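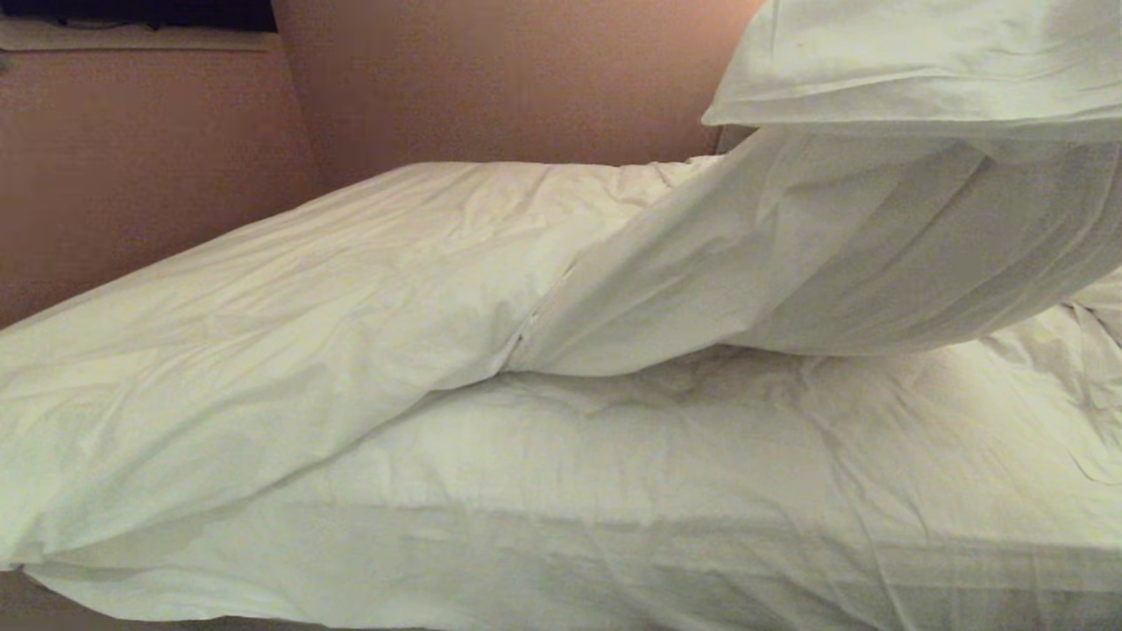
Projektbericht im Seminar »Alltagsdinge und ihre Geräusche«
Vorgelegt von Cremilda Queiroz
Betreuung: Ingeborg Nolte

Was nachts nicht still ist. Geräusche in gemieteten Zimmern am Beispiel von Oltberg

1. Wie es zu diesem Thema kam

Ursprünglich wollte ich über sprechendes Spielzeug schreiben. Ich besitze einen Furby, der ohne erkennbaren Anlass aufwacht und dann längere Zeit nicht mehr einschläft, und ich hielt das für einen tragfähigen Einstieg in die Frage, wann ein Geräusch als Störung gilt. Frau Nolte fand den Furby »anschaulich, aber als Quellenkorpus dünn«. Damit hatte sie recht. In der zweiten Sitzung habe ich das Thema auf Schlafräume verlegt, in denen man nicht zu Hause ist, also auf Pensionen, Gästezimmer und Ferienwohnungen. Der Furby blieb im Schrank, von wo aus er sich noch zweimal zu Wort gemeldet hat.

Die Leitfrage lautet seither: Welche Geräusche nehmen Gäste in einem fremden Zimmer wahr, und wem schreiben sie die Schuld daran zu? Der zweite Teil der Frage kam erst im Lauf der Erhebung dazu und hat den ersten dann ziemlich an die Wand gedrückt.

2. Ort und Zeitraum

Oltberg ist ein Kurort ohne Kur. Das Badehaus ist geschlossen, die Pensionen sind geblieben, und wer dort übernachtet, ist meist auf der Durchreise oder besucht jemanden in der Rehaklinik im Nachbarort. Ich war im Juni dort und habe in der Pension Perketti gewohnt, die mir einen Preis gemacht hat, den ich hier auf Wunsch des Hauses nicht nenne. Das zweite Haus der Untersuchung, die Pension Olszewski, liegt auf der anderen Seite der Bahnlinie. Beide Häuser halten das jeweils andere für das lautere.

3. Vorgehen

Grundlage sind drei Arten von Material. Erstens habe ich die Gästebücher beider Häuser durchgesehen und alle Einträge abgeschrieben, in denen ein Geräusch oder dessen Abwesenheit vorkommt. Das waren 516. Zweitens habe ich einen Fragebogen ausgelegt, von dem 300 Exemplare gedruckt wurden und 200 verteilt. Die übrigen liegen noch bei mir und können im Institut als Schmierpapier abgeholt werden. Drittens habe ich 13 Gespräche geführt, meistens beim Frühstück, was der Aufnahmequalität nicht gutgetan hat. Wer jemals versucht hat, ein Interview zu transkribieren, in dem ein Knäckebrot vorkommt, wird mir nachsehen, dass manche Stellen mit [unverständlich] markiert sind.

Nicht verwendet habe ich meine eigenen Schallpegelmessungen. Das Gerät war geliehen, und die Anleitung lag ihm nur auf Finnisch bei. Die Werte, die ich am ersten Abend notiert habe, entsprächen einer Startbahn.

4. Ergebnisse

4.1 Bahn und Heizung

Die Bahnlinie wird in den Gästebüchern erstaunlich freundlich behandelt. »Man hört den Zug, aber er hat es ja auch nicht leicht«, schreibt ein Ehepaar, das nach eigener Auskunft jedes Jahr wiederkommt. Züge kommen nach Fahrplan, und was nach Fahrplan kommt, wird offenbar verziehen. Ganz anders die Heizungsrohre. Sie knacken, wann sie wollen, und bekommen in den Einträgen fast durchweg Absicht unterstellt: Die Heizung »meldet sich«, sie »gibt keine Ruhe«, einmal »antwortet« sie sogar. Ein Gast im Haus Olszewski hat über vier Nächte Protokoll geführt und das Blatt in das Gästebuch eingeklebt. Es endet um 3.40 Uhr mit dem Wort »schon wieder« und zwei Ausrufezeichen.

4.2 Die Nachbarn

Bei menschlichen Geräuschen unterscheiden die Befragten sehr fein. Schnarchen gilt als Schicksal, Türenschlagen als Charakterfehler. Husten liegt dazwischen und wird je nach Lautstärke der einen oder der anderen Seite zugeschlagen. Auffällig ist, dass im Fragebogen die Frage »Haben Sie selbst nachts Geräusche verursacht?« von der großen Mehrheit verneint wurde. Rechnet man die Angaben zusammen, dann wurde in Oltberg viel Lärm gehört und kaum welcher gemacht. Eine Erklärung kann ich im Rahmen dieses Projekts nicht anbieten.
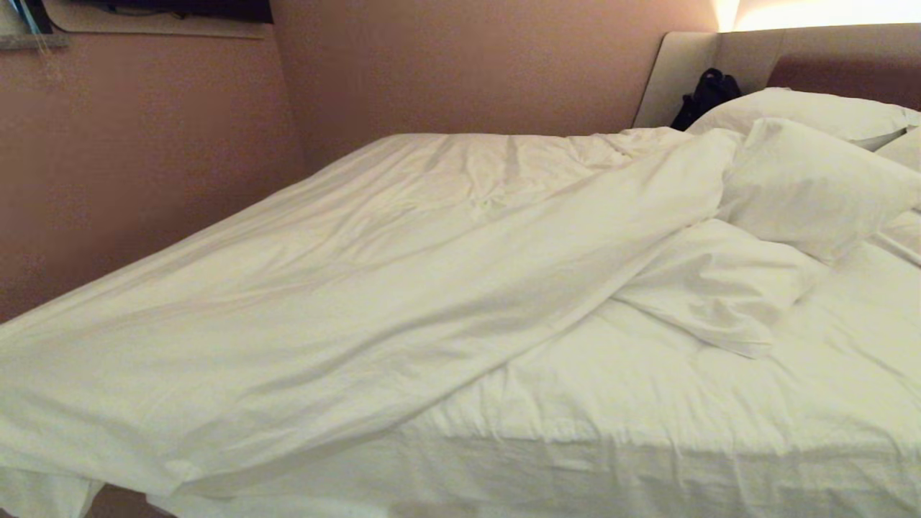 4.3 Die Stille

Unerwartet viele Einträge beschweren sich darüber, dass es zu ruhig war. Vor allem Gäste aus größeren Städten schreiben, sie hätten »auf etwas gewartet«. In einem der Gespräche erzählte mir eine Frau, sie habe am Mittwoch gegen Mitternacht das Fenster geöffnet, um wenigstens die Bahn zu hören, und dann festgestellt, dass nachts keine fährt. Sie hat schließlich den Wasserhahn einen Spalt aufgedreht. Im Zimmer nebenan wohnte, wie sich beim Abgleich meiner Notizen zeigte, der Herr, der sich am nächsten Morgen über den tropfenden Hahn beklagte. Ich habe die beiden einander nicht vorgestellt.

5. Diskussion

Die Literatur im Seminar behandelt Lärm überwiegend als messbare Größe. Mein Material spricht eher dafür, ihn als Beziehungsfrage zu lesen. Geräusche mit bekanntem Urheber werden gelassener beschrieben als solche, zu denen man sich den Urheber erst denken muss, und das Denken findet nachts um drei statt, also unter ungünstigen Bedingungen. Frau Nolte hat zum Entwurf angemerkt, dass Gästebücher höfliche Textsorten sind und die wirklich Verärgerten vermutlich abreisen, ohne etwas hineinzuschreiben. Das stimmt, und ich habe keine Möglichkeit gefunden, die Abgereisten zu befragen. Ein Versuch über die Meldezettel scheiterte am Datenschutz und an der Handschrift.

Schwach ist auch die Vergleichbarkeit der beiden Häuser. Bei Perketti liegt das Gästebuch neben der Kaffeemaschine, bei Olszewski muss man danach fragen. Entsprechend finden sich im einen Buch viele kurze Bemerkungen und mehrere Kaffeeränder, im anderen wenige, dafür ausführliche Klagen.

6. Offenes

Für eine Fortsetzung würde ich den Fragebogen kürzen. Frage 9 (»Beschreiben Sie das Geräusch lautmalerisch«) hat zwar Freude gemacht, ist aber kaum auszuwerten – siebenmal »krrk« und einmal eine Zeichnung. Außerdem fehlen die Wirtsleute selbst. Beide Häuser haben auf meine Anfrage geantwortet, sie hörten schon lange nichts mehr. Die Abschriften der Gästebucheinträge liegen im Anhang A, die Zeichnung zu Frage 9 im Anhang B.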